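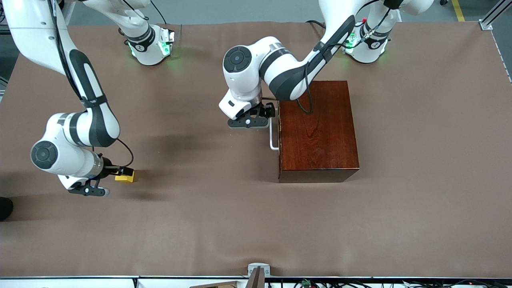

The two-arm bench at Pudness, with the handled wooden box used in the pulling tasks.

Call for participants: gripper comparison study, Bemudside Handling Laboratory

We are looking for 16 people to operate a pair of robot arms by remote control and tell us which gripper fingers and which controller they get on with best. The sessions take place in October at our Pudness site. You do not need to have used a robot before, and for half of the places we would prefer that you haven't.

What the study is about

The bench has two arms, each with a two-finger parallel gripper. Over the past year we have tested finger shapes using scripted movements, which tells us how much load a finger can hold and very little about how easy it is for a person to use. A finger that holds well in a script can be awkward when somebody is trying to line it up with a handle by eye. This study compares two sets of fingers, one flat and one with a shallow groove, and two hand controllers. One controller was built here. The other is made by Dmytriv and is on loan to us until the end of the study.

Everyone tries both controllers with both sets of fingers. The order is drawn in advance and you will be told it when you arrive.

What you will do

You will sit at a desk next to the bench and move the arms with the hand controllers. After a practice period you will work through 13 short tasks. Most involve small blocks: picking one up, passing it from one gripper to the other, setting it down on a mark. The rest use larger items with handles, including a wooden box that has to be drawn across the mat by its handle and turned to face the other way. Some tasks need one arm and some need both.

Each task has a time limit. If you run out of time we reset the bench and go on to the next one. Dropped objects are recorded like any other result and you should not worry about them. After each change of fingers or controller you fill in a one-page form on effort, comfort and how well you could judge where the fingertips were.

Time and place

Each participant attends two sessions on separate days. A session lasts about three hours, including breaks and the time we need to change the fingers over. Morning sessions start at 9.15 and afternoon sessions at 1.30. Both of your sessions should be at the same time of day if you can manage it.

The laboratory is on the ground floor of the Stanard Building and has step-free access. There is parking behind the building and a bus stop by the main gate. Please wear closed shoes. Long hair should be tied back and lanyards left at the desk.

Who can take part

You can apply if you:
are 18 or over
can use both hands to hold and move a light controller
can see well enough, with glasses or lenses if you wear them, to read a label at arm's length
can come to both sessions

Left-handed people are particularly welcome, as we had too few in the last study. If you took part in that one you can still apply, but please say so on the form.

Please do not apply if you work for a company that makes or sells grippers or hand controllers. Staff and students of the laboratory cannot take part either, though they are free to pass this notice on.

Payment

We pay £45 for each completed session and refund local travel on production of a ticket or a mileage note. Payment is by bank transfer after the second session. If you decide to stop part way through a session you will still be paid for it. You can withdraw at any time and do not have to give a reason.

Data and safety

We record the movements of the arms and controllers, the force at the fingers, and video of the bench. Your forms and recordings are stored under a participant number. The list linking names to numbers is kept separately and deleted once payments have been made.

A member of the team is at the bench throughout with a stop button, and you will have one on the desk as well. Participants stay on the desk side of the line on the floor while the arms are powered. We go through this again at the start of each session, including the second.

How to apply

Ask for an application form at the Stanard Building reception or pick one up from the noticeboard by the entrance. It asks for your age group, which hand you write with, any experience of robots or game controllers, and the times you could come. Completed forms go in the tray at reception, marked for Aslak Rustad, who is running the study and will reply to everyone who applies. Questions about access or the tasks can be left for him at the same desk. If we have more suitable applicants than places, we will keep a reserve list and contact people from it when a session falls free.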